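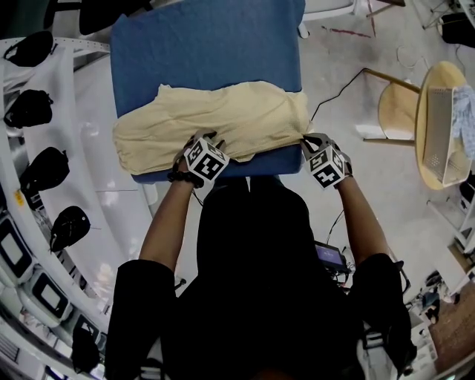
Smoothing a cloth on the padded board, marker cubes on both gloves.

From: Radu Nedelcu
Date: 31 October 2018
Subject: Re: Pultov glove kit, worth buying?

Zawadi Mbwambo wrote:
> Has anyone used the Pultov kit for laundry tasks? Guthrie quoted us 243
> a pair and I'd like to know how the cubes hold up.

We've had two pairs since August. The cubes stay put and calibration takes 20 minutes. Tracking drops out when one hand passes over the other, so folding gives us more bad takes than smoothing. Of our first 500 takes we threw out 69, mostly for that.

The gloves run large. Ask Guthrie for the small size if your people have narrow hands. Spare cubes are sold separately and took three weeks to arrive.

I would buy it again at that price.

Radu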